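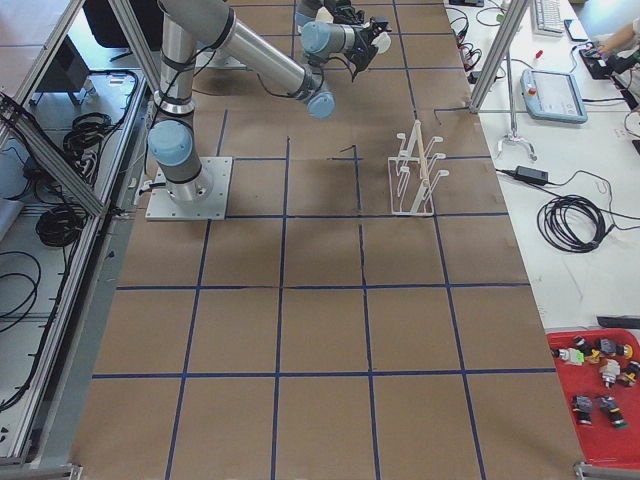 Two-arm learning method cuts demos needed, Drala lab says

Search this site Enter keywords Go

A robotics group at Drala says its two-arm setup now picks up a new rack task from 39 human demos. Old method needed 3,000. Blue tape marks the table into squares, and the rack gets moved to a different one between trials.

"We stopped training both arms as one big thing," said Hatem Cherkaoui, who runs the project. Each arm now learns its own part, then a small model handles teh timing between them.

Still slow. Thin dowels are the hardest part so far. Paper due in April, code after that.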